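The Long Road to a Toy Strawberry

A shared workshop wants a kitchen helper. Our reporter wanted to see it put something away.

By Kelly Holroyd

The first thing Damián Figueroa told me about the kitchen robot was what it can't do, and I liked him for it. It can't cook. It can't wash up. It won't go anywhere near a knife, and if you set down a real mug of coffee within its reach he will politely move the mug.

What it is supposed to do is clear a table. Figueroa and Gemma Sugden have been at it since July in the back half of Isach, a shared workshop where members pay by the month and the heating is best described as optional. They call the project Jallov. Neither of them could tell me where the name came from, and I asked twice.

I have written about home robots for long enough to have a drawer full of press badges and very little to show for it in my own kitchen. So I came with a short list of questions. What does it cost, how often does it work, and who on earth is it for?

The cost is the easy one. The pair bought the arm secondhand, and Sugden keeps a spreadsheet of everything else: brackets, cable, power supplies, the white tabletop, the toy food. The spreadsheet stood at $1,448 when I visited, and that leaves out the arm itself, which she would rather not discuss. It also leaves out the evenings. I tried to get a figure for those and was offered a biscuit.

The table is where the budget starts to look funny. Plates, a basket, a couple of strawberries that would fool no one, and a toaster oven at one end, all of it laid out under a machine that could probably lift the lot.

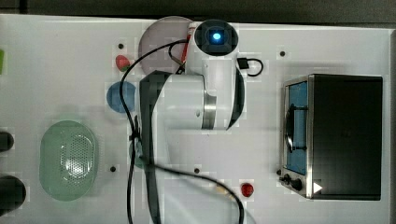
What counts as working

Figueroa's software, which he calls Grokix, is meant to take a spoken request and turn it into a movement. Ask for the strawberry to go in the basket and the arm should find one, find the other, and get on with it. He is careful with the word "should."

A demonstration video on the project's page shows a spotless run. I asked how many attempts it took to get that video. Sugden said 20. I asked how many she would have shown me if I hadn't asked, and she laughed, but she did answer: one.

To their credit, they keep a log of the failures too. It has more than 800 entries. Reading a few pages of it is a better education than any trade show I've been to. "Went for plate, wanted bowl." "Let go early." "Stopped. No idea." That last one comes up a lot.

Cables are a sore point. They loop over the table and around the arm, and Sugden has rerouted them several times without being happy. Every maker I've met says the wiring will be tidied up later. I have yet to visit later.

Barry Tapley, who builds guitars at the next bench, is not convinced by any of it. "I can clear that table in 10 seconds," he told me. "And I don't need an update first." Figueroa has heard this before. His reply is that Tapley won't come to your house and do it, and I suppose that's fair, although I'm not sure the robot will either.

The toy problem

My own doubt is about the food. A plastic strawberry doesn't bruise, drip or roll under the fridge and get found in spring. A peeled banana in a real kitchen is a different animal from a toy one, and so is a plate with gravy on it. Figueroa agrees and says he wants the moves right before he wants the mess. It's a sensible order to do things in. It is also the stage at which a lot of these projects quietly stay.

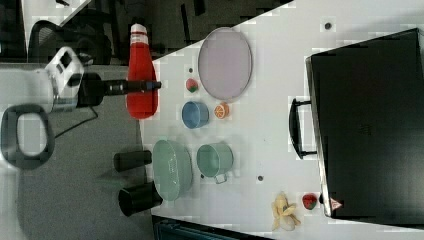 The arm over the edge of the table, with the ketchup bottle lying close by.

Sandra Treloar runs the workshop's safety sign-offs and has the least romantic view of anyone in the building. Her rules for Jallov fit on one sheet. Someone stays near the stop button. No real heat, no glass, no children on open evenings. She told me she'd relax the second rule when she had seen a full month of the log with nothing alarming in it. So far she hasn't had the month.

A small robotics supplier, Rautiainen, has asked whether the pair might turn the build into a kit. Sugden is tempted. I would be slower. A kit means strangers bolting an arm to a kitchen counter with nobody like Treloar in the room, and the instructions for "Stopped. No idea" haven't been written yet.

I asked Figueroa if he would buy one himself, at whatever price a kit would end up costing. He thought about it for longer than a salesman would have. "Not this year," he said, and went back to his laptop.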